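Likero Workshop Tips
House rules for a robot arm at a small kitchen bench
Posted 11/29/18

Many readers of this page now have a small robot arm at home or in a club room, and a play kitchen is a popular first bench for it. The pieces are light, the jobs are easy to understand, and if something falls, it is only a toy pot. But I see that people become careless because the bench looks like a toy. The arm is not a toy. It has motors, it has places where a finger can be caught, and it will do what the program says even when the program is wrong.

These are the rules we use at our bench in Dresau. I wrote the first version in October and have changed it several times. Please take what is useful to you.

Before power

Fix the base of the arm before you fix anything else. Two clamps are the minimum. When the clamps are tight, take the arm by the shoulder and push it gently in every direction. If the bench moves together with the arm, the bench must be fixed as well.

Draw the reach on the floor or the table with tape. Stretch the arm fully with the power off, mark the farthest point, and add a hand's width. While the power is on, no person puts a hand, a cup or a phone inside the tape.

The stop button must be a real button with its own wire. A key on the keyboard is good to have as a second one, but a computer can freeze. Press the button once at the start of every session, with the arm moving slowly, and see that the arm stops. We write this in the log book with the initials of the person who did it.

Speed

For any new program we use 2 percent of full speed on the first run and watch until the end. It is boring, I know. If all is well we go up in steps, and our limit for the kitchen bench is 75. We have never found a job there that needed more.

Near walls and fixed fittings, program a height limit also. A faucet is the classic thing to hit: it is tall, it is curved, and a straight path between stove and sink will often cross it. Move up first, then sideways, then down.

Cables

A cable needs some freedom at each joint, but a big loop will catch on a handle or a shelf one day. Turn every joint slowly to its limits and look at the cable at both ends of the movement. Where it pulls, give more. Where it hangs too far out, tie it again. We use the soft reusable ties from Gekard, which do not cut into the jacket. Hard plastic ties are fine on the frame but not on a part that bends.

The bench itself

Keep only the pieces that the job needs. Give each piece a starting place, and write it down, so the next person can put everything back without asking. No water in the sink and no real food in the pots, also not for a short demonstration. For wiping we use a dry cloth, and the power is off.

If you use a camera, check the light before you blame the program. Shiny tiles and black glass give reflections, and these can change through the day.

Our kitchen bench, with the gripper over the pot in the first picture:

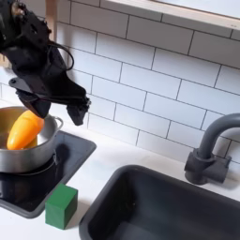
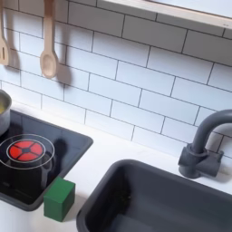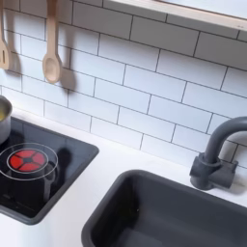 After the session

Bring the arm to its rest position by program, not by hand. Then power off, then the plug. Some arms lose their strength at once when the power goes and will drop on whatever is under them, so the rest position should have something soft below.

Look at the bolts on the gripper. Small ones become loose from vibration - ours did after 668 cycles, and we had not checked them once. Now we do it every 3 sessions, and we put a thin line of paint across each bolt head and the part below it. When the line is broken, the bolt has turned.

Write in the log what was changed, even a small thing such as a piece moved to a new starting place. The Ķēniņš notebook with numbered pages works well for this, but any bound book will do. Loose sheets disappear.

If you lend the arm to another group, the log book goes with it, and so does the stop button.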